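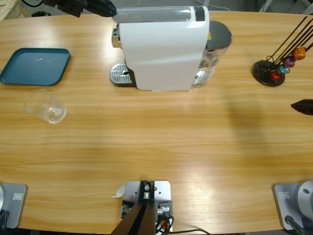 How long do you leave the descaler in before you rinse it through?

Sixteen minutes, according to the leaflet, and then two full tanks of clean water.

Colette had asked it from the doorway with her coat still on. Relu had answered it without looking up, because he had the leaflet open on his knee and had just read that line for the third time.

"And have you started?" she said.

"I'm reading."

She hung up her coat and put her bag on the chair. The coffee machine was the white one, the capsule one, which had come from Noémie Gaillard when she left Pleter in October. She had wanted a hundred for it and they had talked her down to nothing by agreeing to carry her boxes to the third floor. It had made good coffee for a while. Now it made half a cup and stopped.

"Attila says to throw it out," Colette said.

"Attila drinks tea."

"He says a new one is cheaper than your time."

Relu turned the leaflet over. The back was in Hungarian, and he looked at it for a moment as if it might say something different. Then he got up and filled the water tank at the sink, tore the corner off the sachet and tipped it in. The powder sat at the bottom. He stirred it with the handle of a wooden spoon.

"Is that our soup spoon?" said Colette.

"The other end of it."

He fitted the tank and put the big measuring jug under the spout. He held both buttons down until the light changed, which took longer than the leaflet said. The machine hummed and a thin line of water came out, yellowish at first.

"That's disgusting," Colette said, and came closer to see.

They stood and watched the jug fill. She told him about the meeting at Guillot. Sze-wing Chu had got the contract after all, and the people from Hituvex had been polite about it and had left before the sandwiches. Sze-wing was going to need somebody in the office from the start of the month. She had asked Colette, and Colette had said she would think about it.

"What is there to think about?" said Relu.

"It's six stops further."

"You like Sze-wing."

"I like her now. I don't work for her now."

The machine stopped. Relu checked the clock on the cooker and wrote the time on the edge of the leaflet. He wiped the chrome part at the front with a tea towel, and then the long top, where there was a coffee ring that had been there since Noémie.

"How much would she pay?"

"Two hundred a month more than here. Before tax."

"That's a lot of capsules."

"It's a lot of bus," said Colette. She sat down and took off one shoe and rubbed her heel.

When the time was up he emptied the jug and rinsed the tank, and ran the first lot of clean water through. It came out clear and much faster. He ran the second. Then he put in a capsule, shut the lever and set one of the blue cups underneath.

It filled to the top and he had to move quickly to stop it.

"Is it all right?" she said.

He tasted it. "A bit of lemon."

"Give it here."

She drank some, made a face, and drank some more. Then she asked him where he had put the phone charger, as she might ring Sze-wing before supper.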